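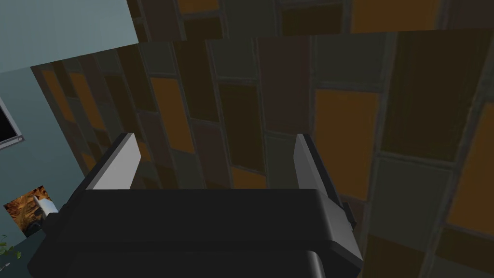
Progress Report: Grarngate Adult Reading Program

To: Goossens Fund, small grants office
From: Hendrik Coppens, program lead
Date: April 3, 2019

Summary

The evening reading classes at the Grarngate branch library are running on the schedule we set out in our application. Enrollment has reached the 60 places the grant pays for, and there is a short waiting list. The second site, in Dridham, opened later than planned and is still below the numbers we wanted. Spending is within budget except for room rental, explained below.

Classes and attendance

We teach seven groups a week. Most learners come for two hours on one evening and take home reading to do before the next class. Attendance held up well through the winter apart from the week of the ice storm, when we called off every group and added a make-up session at the end of the term.

The beginner groups are full. The intermediate groups have a few open places, mainly on the late shift, which starts at 7:30 and is hard for people with young children. We have asked the library if one of these groups can move to a Saturday morning. They are willing but need to settle their own staffing first.

Learners are tested when they join and again at the end of each term. The second round of testing is not finished, so we are not reporting results here. Tutors' notes suggest that spelling is improving more slowly than reading aloud, and we have added a short spelling exercise at the start of each class.

Dridham site

The Dridham classes were meant to begin in the fall. The community hall we had booked closed for work on its heating, and we could not find another room with step-free access at a price we could pay. We now rent a classroom from the Clirniver Center on two evenings a week. It has good light, enough tables and a bus stop outside - the bus matters more than we expected, and several learners told us it was the reason they signed up.

The rent is higher than the figure in our application. We have covered the difference from the printing line, where we spent less than planned after the library let us use its copier at cost. If we stay at Clirniver next year, rent will need its own increase.
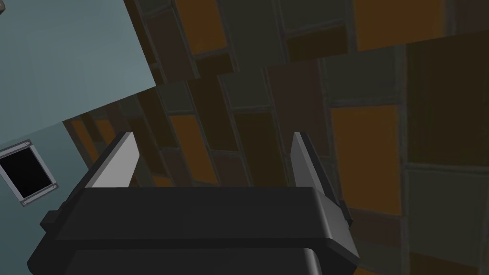 Tutors and training

We have three paid tutors and a group of unpaid classroom helpers. One tutor left in the winter to take a full-time teaching job and her replacement started two weeks later. In between, I taught her groups myself.

All new helpers now attend a training evening before they join a class. It covers phonics, how to correct an adult without taking over, and what to do if a learner asks for help with something outside the class, such as a letter from a landlord. We keep a printed list of local services for that purpose and it was updated last month.

Reading materials

Learners asked for more material about work and health and fewer short stories. We bought a set of easy-to-read books on food labels, pay stubs and driving, and they are borrowed steadily. The children's picture books we set out for parents have also been popular, and we would like to buy more of these with any money left at year end.

Next steps

Finish the end-of-term tests and send the results to Goossens as a separate note.

Agree on the Saturday group with the library.

Put up new posters in Dridham, including at the clinic and the laundromat.

Decide on the Clirniver lease. The center needs an answer before August.

We are not asking for any change to the payment schedule. We do request written approval for the move of funds from printing to rent, as required under the grant terms.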